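Folding at Home: How Clothes Are Sorted and Stored in Student Rooms
By Nelly Alvarado
Sunday, October 19, 2025

Our project began in May with a simple question: how much time and shelf space do students lose when they do not fold their clothes? We worked in the shared rooms of the Usuga residence. The budget was small, so we used a table that was already there and clothes from our own closets. The work surface is important in this kind of study, and we chose a wooden table with a reddish-brown top. 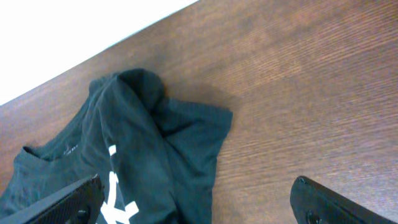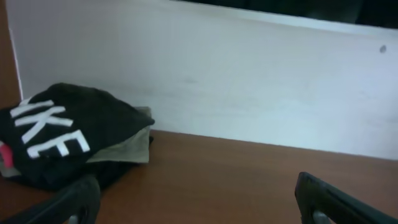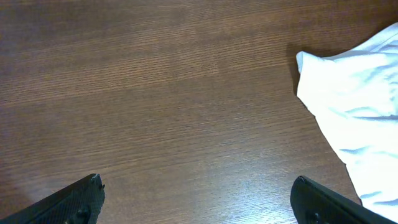

Gonçalo Ramalho wrote to us after he read the first draft that a T-shirt in a heap and a T-shirt in a drawer are two different problems, and that we were measuring only the first one. In his opinion the folding is quick for everybody, and the real difficulty is to keep the pile in order when one piece is taken out from the middle.

We think that he is partly right. For this reason we added a second test. Each participant folded a set of clothes, put it on the shelf, and after two days we looked at the shelf again. Most piles were still standing, but the dark T-shirts were often mixed, because people search for them by touch in the morning.

Method. We compared two ways of folding. In the first way, the sleeves go to the back and the shirt is folded in half. In the second way, which we call the Olov fold after the name of our study group, the shirt is folded in three parts and stands on its edge. We recorded 115 folds in total. We removed 15 of them from the results, as the person was interrupted, and 100 folds remained.

Results. The half fold was faster for beginners. The Olov fold was slower at first - mostly the collar was the problem - but it used less space in the drawer. Thick cotton was easier than thin cotton in both ways. Printed shirts were folded with the print outside by almost all participants, also when we gave no instruction for this.

We did not test trousers or towels, and this is a limit of the report.

Related reports
Drying Racks in Small Rooms
The Gadomora Shelf: A Second Look
Shared Laundry Hours at Usuga
Labels for Storage Boxes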